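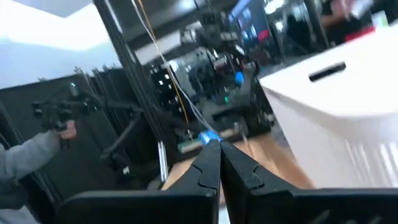
Mariann Hegyi told me I was measuring the wrong thing altogether. Count the embassies if you like, she said over the phone, but a post with the flag up and three people who arrived last month can't do much for you, and the one down the road with a single old hand in it might get you a meeting by lunchtime. I'd sent her my first draft, which did count the embassies (lovingly, with a table), and I was a bit put out. Then I went back to my notes and found that half the people I'd talked to had said much the same thing and I just hadn't been listening.

Figure 4. A gripper with two black fingers holding a small bright blue object; at left, a hand on a black handheld device.

So for this part of the paper I put the head counts to one side and looked at handovers. By a handover I mean whatever passes between the person leaving a desk abroad and the person taking it on: a note, a chat, a week's overlap if they're lucky, a box of business cards if they're not. Most writing on diplomatic capacity skips over this. We argue about budgets and the number of missions, and we're fond of maps with dots on them, but the stuff that makes a dot useful mostly lives in somebody's head, and that somebody moves on every three or four years.

I worked from the Katona register, which lists changes of desk officer at the missions in my study, and from the handover notes that went with them. The register gave me 286 changes. The notes were messier. There were 1277 separate documents in all, and before you get excited, plenty of those were attachments, duplicate drafts, or a list of people to invite to the summer reception. I read every one, which took me well into May, and I wouldn't recommend doing it on a train.

What I was after was simple enough. Did the note tell the new person who to ring, what they cared about, and what had already been tried? I didn't use a scoring grid. I did try one early on and dropped it when I noticed I was giving high marks to long notes and low marks to short ones, whatever they said. The longest ran to almost 900 words on parking permits. One of the best was four lines long and said, in effect, that the deputy at the fisheries department would never answer an email but always picked up the phone before nine.

4.3 Two posts, two habits

The clearest contrast I found was between the missions at Jolent and Stirkel. They're about the same size, they do similar work (trade, visas, a fair bit of maritime business) and they draw on the same pool of staff. On any map they'd get the same dot.

At Jolent, the outgoing officer writes the note in the last week, usually the last two days, with the flat half packed. You can tell. The notes start out full of good intentions and get shorter by section, and the part on local politics tends to be a line saying the successor will want to form their own view. Which is fair, but it isn't a lot of help if there's an election in six weeks.

Stirkel does it differently, and I don't think anybody there planned it as a policy. Some years back one of the officers started keeping a running diary of calls and visits, saved it in Brimero where the whole team could get at it, and the habit stuck. Everyone adds to it on a Wednesday afternoon. When someone leaves, the handover note is mostly a set of pointers into the diary, and the new person can read back through years of who said what. I asked one officer how long she'd spent reading before she felt she could walk into a ministry without sounding new. A fortnight, she thought, though she admitted she'd skipped the bits about dredging.

I should be careful here. Stirkel also has lower turnover among its locally hired staff, and those are the people who really hold a post together. I can't pull the two things apart with the material I've got. It may be that the diary works because the local staff look after it, or that they stay because they feel the work they do is written down and used. I lean towards a bit of both, but that's a hunch and I'd be cross with a student who claimed more.

Emese Erdős read an earlier version of this section and raised a worry I hadn't thought through. A written record is only as candid as people dare to be, and once everyone knows the diary might be read out at some inquiry, the useful remarks go back to being said in the corridor. She's right that it happens. I found 53 notes where a paragraph had been taken out between the draft and the final version, and in most of them what went was an opinion of a named official. In a few, the missing paragraph was the only thing in the note I'd have wanted to read.

I don't have a neat fix for that. Two of the officers I spoke to get round it with an overlap, even if it's just a long weekend, and do the frank part over dinner. That costs money, since you're paying for two people in one job, and it's the first thing to go when a ministry is told to save. None of the capacity reviews I've read counts it as a cut. The number of posts stays the same, so does the number of officers on paper, and the next person turns up on the Monday with a phone list that's two years old.

The following section looks at what happens when the local staff go as well.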